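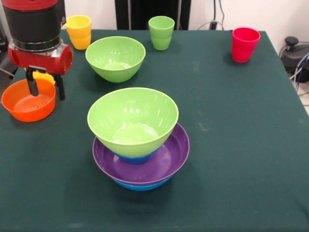 Plastikgeschirr hat bei mir lange den meisten Schrankplatz belegt und den geringsten Nutzen gebracht. Im Juli 2018 habe ich deshalb den kompletten Bestand sortiert, gemessen und neu eingeräumt. Als Kriterium für die Reihenfolge diente die Form, die Farbe kam erst danach. Die flache orange Schüssel und die tiefen hellgrünen haben einen unterschiedlichen Wandverlauf und gehören damit in getrennte Stapel, auch wenn man sie mit etwas Druck ineinander bekommt. Bei den Bechern ist die Lage einfacher: Gelb, Hellgrün und Rot verjüngen sich alle nach unten.

Das Schrankfach hat eine lichte Höhe von 30 cm. Davon gehen oben 4 cm ab, weil man einen Stapel anheben muss, bevor man ihn über die Vorderkante ziehen kann. Wer das nicht einrechnet, räumt jedes Mal das halbe Fach aus. Die Bodenfläche beträgt nach Abzug der Scharniere 2.602 Quadratzentimeter. Das klingt nach viel, ist aber mit breiten Schüsseln schnell verbraucht.

Für das Stapeln gelten bei mir inzwischen folgende Regeln:

Schüsseln nur mit Schüsseln gleicher Form. Verschiedene Formen verkanten am Rand, und der Stapel steht schief.

Becher mit der Öffnung nach oben ineinander. Umgekehrt gestapelt sammelt sich nach dem Spülen Restwasser zwischen den Wänden, das auch nach Stunden nicht verdunstet.

Einzelstücke nach vorn. Was keinen Partner hat, wird am häufigsten gesucht.

Vor dem Einräumen baue ich die Stapel grundsätzlich auf dem Tisch auf. Die dunkelgrüne Tischdecke bleibt dabei liegen, der Stoff bremst die Böden besser als die nackte Platte. Gerade Stapel erkennt man am parallelen Verlauf der Ränder, dafür muss man allerdings in die Hocke gehen.
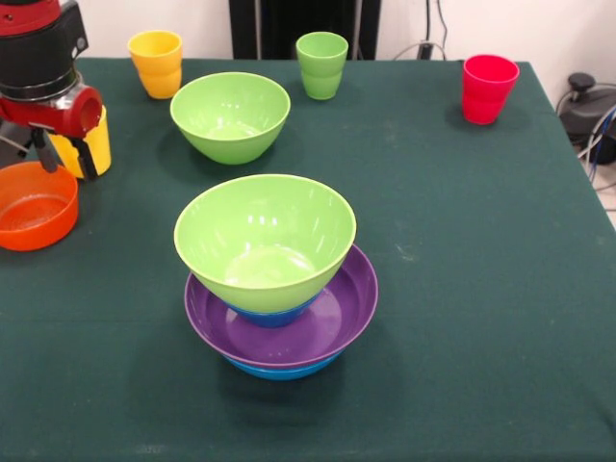

Die Becher kommen zuletzt an die Reihe. Ich stelle sie einzeln auf, prüfe den Rand mit dem Finger auf Grate und setze sie dann zusammen. Die Serie heißt Tralley und ist nicht mehr im Handel. Nachgekauft habe ich einmal bei Ranarex, die Becher passten im Durchmesser, klemmten aber in der Tiefe. Sie stehen jetzt im Keller und enthalten Schrauben.

Nighat Jadoon hat mir nach dem letzten Beitrag geschrieben, sie lege zwischen die Schüsseln je ein Blatt Küchenpapier. Das habe ich getestet. Bei Keramik leuchtet es mir ein, bei Kunststoff kostet es Höhe und verhindert keinen Kratzer, der nicht ohnehin schon da wäre. Gegen das Zusammensaugen feuchter Schüsseln hilft es, das tut vollständiges Abtrocknen auch.

Insgesamt sind 16 Teile im Fach geblieben. Der Rest ging an die Gartenlaube in Grimelden, wo im Sommer mehr Gäste essen als bei mir im ganzen Jahr. Offen ist noch die Frage der Deckel. Sie stehen zurzeit hochkant in einem Ständer von Cortés, dessen Abstände für flache Deckel zu weit sind. Die dünnen kippen beim Öffnen der Tür nach vorn. Ein Zwischensteg aus Sperrholz ist zugeschnitten, aber noch nicht eingeklebt.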